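## 4. Brand posts on small discussion boards

*Figure 2. Close view of a gripper finger pad with soft reflections on its surface (computer render).*

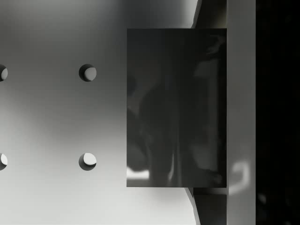
### 4.1 Sample and procedure

We collected 200 threads from two hobby boards, Minavia and Fiveck, all opened in June. Both boards let companies post under a labelled account, and both let members vote a thread up or down. A thread was kept if its first post came from a labelled account and had been open for at least a week. Threads removed by moderators before we could save them are missing from the sample, so the most unpopular posts are probably under-counted.

Each thread was read by two coders. They recorded the purpose of the opening post (announcement, question, offer or support), whether the company came back to reply, and the general tone of the members' answers. Where the coders disagreed, the thread was read again and a label agreed. After this step 178 threads remained. The others were repeats of the same post on both boards, or had no replies at all.

### 4.2 Results

Announcements were the most common type on both boards and drew the shortest replies. Questions drew longer ones, mainly when the company asked about a single product and gave some detail of its own. On Fiveck, offers were often met with complaints about the board's rules on discount codes, which had changed shortly before our collection began. We coded these complaints as negative even when they were aimed at the moderators, and this makes the tone on Fiveck look worse than it may have been.

Returning to reply mattered more than the type of post. The accounts run by Kahsay and Brisley show the contrast. Kahsay answered in most of its threads, usually on the same day, and members began to address the account directly. Brisley posted more often but seldom replied, and its later threads received fewer votes than its early ones. We can't say that the lack of replies caused the fall, as the two firms sell different goods and post in different sections.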